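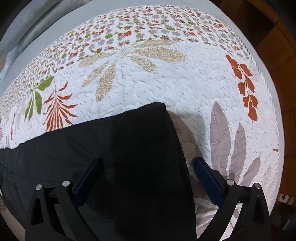 I fold the washing on the bed in the spare room, and I have done since we moved to Pumden. The kitchen table is the wrong height and usually has somebody's dinner on it. The bed is a double, it gets the light from the window, and I can stand at the side of it without bending much. The quilted spread helps too. It's white with big leaves printed on it, green ones and beige ones and an orange-red fern, so a crumpled black thing lying across it shows up straight away. On the old navy cover I was forever losing dark clothes and finding them again at bedtime.

Dark clothes are most of what I fold. Brock wears black for work, I wear black because I'm lazy about matching, and between us a dark load can come out at 25 pieces before you get to the socks. I know the number because I counted in July, when I was trying to work out whether we needed a bigger airer. We did, and we bought one from Hattar, and it blocks the landing.

For years I did the folding in whatever order things came out of the basket. It took ages and the piles fell over. This is how I do it now.

Everything gets tipped out at the pillow end. I pull out anything that needs a hanger first and put it on the door. Then I take one thing at a time down to the near side of the bed, smooth it with the flat of my hand and find a seam. With black fabric the seam is the only way I can tell which side is the front, and sometimes which side is the inside. If the stitches look neat and the edge is hidden, it's the right way round. If there's a raw edge, I turn it. I used to put things away inside out and let the wearer deal with it, which Brock still mentions.

T-shirts I fold in thirds lengthways and then in half twice. Jumpers the same but only once across at the end. I don't roll anything. Shih-chieh Yeh, who I used to share a flat with, rolled every single item and stood them up in the drawer like files, and it looked very good. I tried it for a month. I couldn't keep it up and my work tops came out with a crease across the chest.

Leggings go leg on leg, then the pointy bit at the crotch gets tucked in so you've got a straight edge, then in half and in half again. It took me far too long to learn the tucking in.

Socks last. I lay them all out on the quilt in a row and pair them by the toes, as the ankles all look the same. Last Sunday I had 17 left over, which is a lot even for us. Some were down the back of the radiator.

The bed has its drawbacks. The quilting makes the surface a bit bumpy, so I can't get a really flat fold on thin things. Shirts I do on the ironing board. White quilting also picks up every bit of black fluff going, so I keep a lint roller on the windowsill and go over the spread when I've finished. I was buying the Curlow refills, but they tear at an angle and you end up with half a sheet stuck to the handle. The Dokent ones are plainer and come off in one piece. I'm on my second pack.

The spread itself goes in the machine on its own at 40. It takes two days to dry at this time of year and has to hang over the banister. I had wondered whether the orange would fade and so far it hasn't, though it's only been washed a handful of times.

My mum is coming for Christmas and will be sleeping in there, so the folding will have to move for a week or so. I've tried our own bed, but the room is dark by half past three and the duvet is too squashy to fold on. It'll probably be the kitchen table after all, once the plates are off it.

If anyone has a good way of folding a fitted sheet I'd like to hear it. I've watched the videos. Mine still goes in the cupboard as a lump with the nicest side facing out.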